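Another plaque for the Godmont library

13 August 2021

So the Godmont branch library has won a prize again. I saw the banner over the entrance when I went to return a book, and I stood under it getting rained on, because the canopy stops short of the doors. It has stopped short of the doors since the place opened.

I don't have anything against architects. I used to draw door schedules for a living and I know how hard it is to get a decent building past a client. What I doubt is the judging. The Grevemine Prize takes entries as boards and photographs, 12 sheets at most, plus a statement from the firm. The rules say jurors "may" visit. I've asked twice whether anyone visited Godmont and I'm still waiting for an answer.

The entry fee is 326 dollars. That's small change for an office like Meesuk and a real bill for someone working alone out of a spare bedroom. Look at the last few shortlists and guess which kind of office shows up on them.

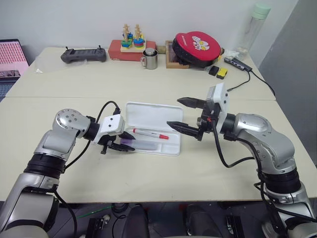 Then there's the statement. Meesuk says the reading room is "a civic lung" that "invites the town to pause." I've paused in it. The west glass has no shades, and by mid-afternoon people drag their chairs behind the shelves to get out of the glare. The staff have taped brown paper over four of the panes. You won't find the paper in the photographs, which were taken last October, early in the morning by the look of the shadows.

Compare the Anano clinic across the river. Plain brick, deep windows, a roof that goes all the way over the ramp. I'm told it serves 3000 patients, and I've never heard one of them complain about the building. As far as I know it was never entered for anything.

My suggestion, which I also sent to the prize office: don't accept a building until it's been open five years, and make the jury spend one wet afternoon in it. They wrote back to thank me for my interest in the awards dinner. Tickets are still available.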